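About Dullavness Draughts and Board Games Club

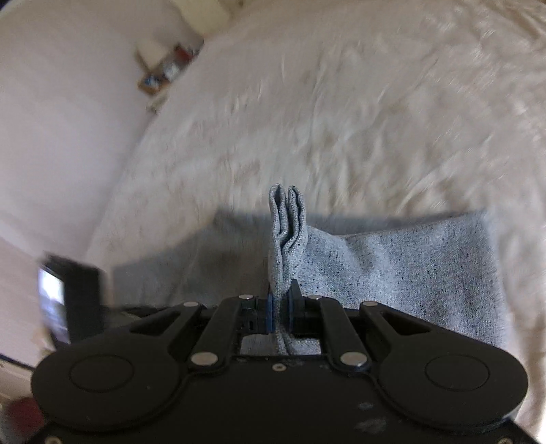 Sugeng Nasution still tells people he only came in to get out of the rain, saw two people arguing happily over a draughts ending, and stayed until closing time. He says he lost every game that evening and walked home replaying them in his head. Plenty of our members would tell you something similar!

We're a club for people who love draughts, go, Nine Men's Morris and the other old games of the board, and we've been meeting in Dullavness for 30 years. We began with draughts alone, at a couple of tables in the back of the Ankrah Tea Rooms, and the name stuck even after the go players moved in (they were very polite about it, and then they took over half the room). These days we have our own place on Erard Street, up the stairs next to the shoe repairer's, with good lamps and a kettle that gets more use than any of the clocks.

Club nights start at 6 and run until the last game is finished, or until somebody needs to catch a bus. You don't need to book. Come up, say hello, and whoever is on the door will find you an opponent of about your own strength, or sit down and teach you the rules if you've never played. Juniors are welcome from the age of 8, and we ask that a grown-up stays for the first couple of visits.

Teaching is the bit we enjoy most. Our beginners' course in draughts runs over six evenings and goes from how the pieces move to simple shots, holding the back row and the first few endings everyone ought to know. The go course is looser. You start on a small board, you get captured a lot, and one night it all begins to make sense and you can't stop seeing shapes in the bathroom tiles.

For those who like a bit of competition we run a ladder all year and an open tournament in May, which we call the Rovo after the first player to win it twice. It's a friendly day with a long lunch and a proper cup. Visiting players often tell us they've never been to a noisier draughts event, and we take that as praise, though we do keep our voices down in the final round.

Then there's the library, which we're terribly fond of. It holds 305 books and pamphlets on board games, many of them left to us by former members, with their pencil notes still in the margins. Some of those notes are better than the printed analysis. Members can borrow two at a time, and anybody at all is welcome to come and read.

The first visit is free and so is the tea. If you have a favourite set at home, bring it along, we love seeing them. The street door sticks a little, so give it a good push.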